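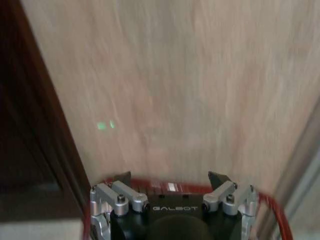
Handling automation at the Lodden joinery works

The Lodden joinery works makes doors and cabinet panels for Ondora, a furniture wholesaler. Since February it has used robot handling for part of the work between the sanding bay and the packing line. The programme is known on site as Jenell, after the scheduling software that runs it. Its value is disputed, mostly by the people who work beside it.

Equipment

The gripper carries the name GALBOT on a black housing. Silver linkage arms on either side drive two black fingertips, and a red cable loops around the assembly. The fingertips open wide, but a broad wooden panel offers them little to hold except its edges. Panels that lie flat against another surface are still moved by hand.

Work before automation

Panels were carried by crews of two, who turned each one to the light and felt along the grain for rough patches. Inspection was never listed as a separate task. It happened during the carrying, and so it did not appear in the time study on which the Jenell proposal was based.

Claimed results

Tedesco, the firm that installed the system, gave a target of 900 panels a shift. The works has reported reaching it, though its count includes panels that a worker had to straighten or free before the robot could continue. No separate figure for these has been released. Tedesco also forecast a 60 per cent drop in manual lifts. Staff logs kept over five weeks do not settle the matter — they record lifts, but leave out the pushing and nudging that workers say has replaced some of them.

Effects on staff

There were no layoffs. Four handling positions were renamed "cell attendant", at the same rate of pay. Attendants clear stoppages, wipe down fingertips and restart the cycle. Several have described the job as lighter on the back and harder on the nerves, as a stoppage can come at any moment and the attendant is expected to stay within reach.

Rough patches are now found mainly at packing, where a panel has to travel back the full length of the shop. Management counts this as a packing delay. The packers have asked for it to be recorded against the robot cell, and the request is still open.

See also

Manual handling
Time and motion study
Sanding and finishing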